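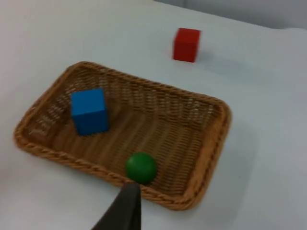 Golta Releases Zuvenport 4, a Kit for Teaching Robot Arms by Hand or by Remote Control

ESPOSITO, August. Golta today released Zuvenport 4, the new version of its teaching kit for small tabletop robot arms. The kit lets a person show an arm a task in either of two ways: by holding the arm and moving it through the job, or by steering it from a second, smaller arm a short distance away. Both kinds of demonstration are saved in the same format and can be mixed in one training set.

Earlier versions of Zuvenport supported remote control only. Customers told Golta that remote control worked well for picking up and setting down objects, but that it was slow for jobs where the operator needed to feel contact, such as sliding a part against a stop or pressing a lid closed. Hand guiding has been the most requested feature for two releases.

In hand guiding mode, the motors carry the weight of the arm so the operator can move it with one hand. A button on the forearm opens and closes the gripper. In remote mode, the operator moves the small leader arm and the work arm follows it. A foot pedal starts and stops recording in both modes, and a second press within one second marks the last attempt as a discard.

Zuvenport 4 records joint positions, gripper opening, motor current and video from the wrist camera. A second fixed camera is optional. When hand guiding is used, the operator's hands can get into the fixed camera's view, so the software offers a replay step. The arm repeats the recorded motion without the operator, and the video is taken during the replay. The original recording is kept along with the replayed one.

The kit ships with a set of starter tasks meant to be taught on an ordinary table. The first is a sorting task that uses a woven basket and a few small objects, among them a red cube, a blue cube and a green ball. Operators teach the arm to move objects in and out of the basket. The cubes and the ball call for different approaches from the gripper, and an object lying close to the rim has to be reached at a different angle from one out on the open table. Golta recommends that new users record 56 demonstrations of this task before training for the first time, with the basket turned to a new angle every few attempts.

Golta tested the release with operators at Censka, a contract packing company that uses tabletop arms for short runs. Operators with no earlier robot experience completed the setup and recorded their first usable demonstration in 22 minutes. Censka plans to use hand guiding for box closing and remote control for loading trays.

Other changes in this release:

Demonstrations can be trimmed at the start and end without exporting them.

The leader arm now has adjustable resistance. The default setting is lighter than in the previous version.

Discarded attempts are stored in a separate folder and can be restored.

The review screen plays up to four demonstrations side by side, lined up by the moment the gripper first closes.

Wrist camera exposure can be locked for a whole session. Previously it reset each time recording stopped.

Zuvenport 4 runs on the same controller as the previous version. Existing customers can install it as a software update. Hand guiding also requires the forearm button, which is included in new kits and sold separately for arms already in use. Recordings made with earlier versions open in Zuvenport 4 and do not need to be converted.

During hand guiding, arm speed is limited and the motors hold position when the operator lets go. The limit can be lowered by a site administrator but cannot be raised. Golta advises customers to complete their own risk assessment before using either mode near other equipment.

Availability

Zuvenport 4 is available now from Golta and its resellers. The update is free for customers with a current support plan. Printed guides for the starter tasks are packed with each kit, and replacement baskets and objects can be ordered as a set.

About Golta

Golta makes teaching tools and control software for small robot arms. Its products are used in packing, light assembly and classroom labs. The company is based in Esposito, where it also runs training courses for operators.

Media contact: Golta Press Office, Esposito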